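## 11. Working rules for paired hand-held grippers

Applies to the Clarkia hand-held units when two operators share one table. It replaces the old "good practice" sheet, which ran to 36 pages and was signed by everyone and followed by very few. What remains are the rules we think can be checked.

### 11.1 Preparing the table

1. Clear the table of anything that isn't in the task sheet.
2. Wipe the whole top, including the rim.
3. Switch on the ceiling lights you will use for the full session. Do not change them partway through.
4. Hold each unit at working height and look at the surface from the camera's side.

**Note:** Step 4 is the one that gets skipped. A table that looks fine from a standing position may look quite different from the gripper. 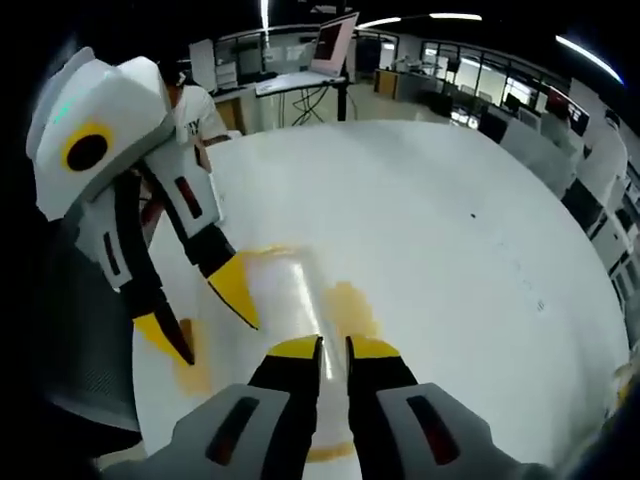

"Clean surface" is the phrase used in the Ukura guideline, and we have never found it much help, as it gives no test. Two people can read it and both be satisfied with very different tables. On a glossy white top like this one, an orange patch near the fingertips and a bright streak of reflected light are both easy to see at working height, and the guideline has nothing to say about either. Our rule is narrower: if a mark or a reflection lies where an object will be placed, wipe it, move the task or write it down.

### 11.2 Checking the fingers

1. Close the fingers fully with no object between them.
2. Confirm that the tips meet along their whole length.
3. Open, then close again. The tips should meet in the same place.
4. Repeat for the second unit. Do not assume a matched pair stays matched.

**Caution:** Keep your other hand away from the tips while closing. 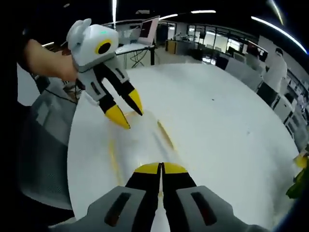
Supplier tolerances deserve some suspicion. Alvarado rates its replacement tips for 1000 closings, but the data sheet doesn't say what was being gripped, or how hard. We treat that number as a reminder to look. The check itself is plain enough: with the fingers shut, the yellow tips should form a narrow upright seam, as on the nearer unit, and any wedge of daylight between them is a fail. A unit held with its tips spread, like the one across the table, hasn't been checked in that position, whatever the log claims.

### 11.3 Sharing the space

1. Agree on who moves first.
2. Keep your fingers out of the other operator's reach unless the task calls for a handover.
3. Say "stop" out loud if the units are about to touch. Both operators stop.
4. Set loose lids and other parts flat before the first grasp.

**Caution:** A tidy log is no evidence that these steps were done. Spot-check by watching.
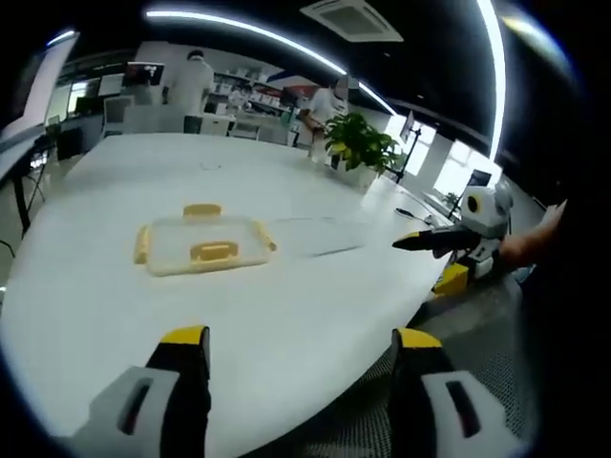 Kindorska objected, in its comments on the January draft, that a spoken stop is too weak and that any shared-table rule should require a fixed boundary down the middle. We tried tape. Operators crossed it whenever the object was on the wrong side, and then logged the session as compliant. The boundary stays optional until someone can show us a site where it is kept to.

### 11.4 Recording exceptions

- Write down which rule was not met, and at which step.
- Do not write "minor" or "as usual."
- If the same exception appears in 2 sessions running, stop and fix the cause before the third.

For storage and charging, see section 12.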